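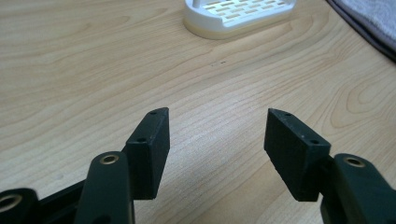

A pale wooden tabletop with curving grain.

Curkance

Curkance is a form of silent prayer practised in small groups, in which a short text is read aloud, kept in silence and then read again by a different person. The word is used both for the practice and for the loose network of groups that follow it. It belongs to the wider family of Christian contemplative prayer and has clear links with lectio divina, the slow reading of scripture long associated with Benedictine monasteries.

Name

The practice takes its name from the house at Curkance where the first group met. Members usually speak of "keeping Curkance" when they mean a single sitting. The house has since been sold, and no group now meets there.

Origins

The form was set down by Ismael Sales, a lay preacher who had spent several years as a guest of a religious community. Sales found that people new to silent prayer were often uneasy when left with no words at all, and that those used to it were distracted when given too many. His answer was a single passage, never longer than a psalm verse or a few lines of the Gospels, with a silence on either side.

His notes were passed round by hand and later printed as a booklet of 113 numbered paragraphs. The first printing ran to 200 copies. A fuller edition was prepared by Efraín Cuadros, who added an index of passages and a chapter on grief. The two men differed over this chapter. Sales thought that a text should not be chosen to suit the mood of the group, while Cuadros held that some occasions, a funeral among them, plainly called for it. Both views are still found.

Practice

A sitting has a reader, a second reader and a keeper of time. The first reader gives the passage slowly and without comment. Silence follows for as long as the group has agreed, and the second reader then gives the same passage again. After a further silence the keeper of time says "Amen" and the sitting is over. There is no sermon and no discussion, although many groups share a meal afterwards.

Members are advised to let one word or phrase stay with them and to return to it when the mind wanders. Paragraph 2 of the booklet warns against judging a sitting by how calm it felt. Physical posture is left to the individual, and kneeling, sitting on a chair and sitting on the floor are all usual.

Belief

Curkance has no creed of its own. The booklet treats silence as a way of paying attention to God and makes no claim that any particular state of mind can be brought about by effort. In this it follows older writers on grace, for whom contemplation is received as a gift. Critics have said that the lack of teaching leaves beginners without guidance, and several groups now pair each newcomer with an older member.

Groups

Most groups are attached to a parish, but some meet in private homes. An annual gathering is held in July. The network keeps no formal roll of members.

See also: Centring prayer; Hesychasm; Lectio divina; Quietism

Last updated 17th March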